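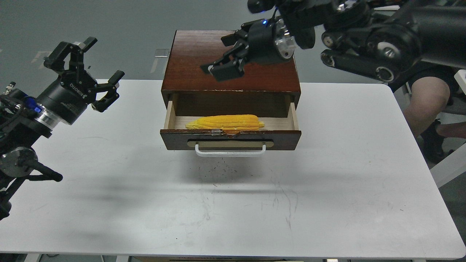
Guides > Furniture care > Small cabinets > Refreshing a stained single-drawer cabinet

This procedure covers a small tabletop cabinet with a dark-stained body, a glossy top and one drawer with unfinished wooden sides. It deals with chips along the front edge of the top, a dull or scuffed finish, and a drawer that drags. Allow 45 minutes of working time, plus drying as stated on the product labels.

Materials

Sandpaper, 300 grit
Touch-up stain, reddish brown
Clear gloss finish, water based
Hard wax stick in a matching color
Paraffin block or plain candle
Two lint-free cloths, fine artist's brush, masking tape

Preparation

Pull the drawer out and empty it completely. Play food, keys and other small objects collect against the inside of the front panel, where they are easy to miss. If there is no stop, support the drawer floor with one hand as it comes free.

Wipe the cabinet with a barely damp cloth and dry it at once. Keep water off the bare wood of the drawer sides – it raises the grain and makes the fit tighter. Clear plastic clips or tabs on the drawer front should be left in place unless they are loose.

Repairing the front edge

1. Tape along the top surface, just behind the damaged area.
2. Sand only the pale spots. Two or three light strokes are enough. Sanding past the chip exposes more wood and enlarges the repair.
3. Apply stain with the tip of the brush. Wipe after one minute. Repeat until the chip is slightly lighter than the surrounding finish, as the clear coat will darken it.
4. Fill deeper chips with hard wax and level with a plastic card. Do not apply the clear finish over wax.
5. On unwaxed repairs, brush on one thin coat of gloss. Remove the tape before the coat sets.

Scuffs that have not broken through the finish do not need stain. Rub them in the direction of the grain with 2000 grit paper, used wet with one drop of dish soap, then buff dry.

Drawer

Check the handle first. A U-shaped pull that hangs below the front panel takes a downward load each time the drawer is opened, and its fixings may loosen. Tighten by hand only.

Rub paraffin along the lower edges of both side panels and along the runners inside the cabinet. Refit the drawer and cycle it several times. If it still binds, look for shiny marks on the side panels and sand those areas lightly. Do not varnish the sides – the added thickness can cause the drawer to stick again.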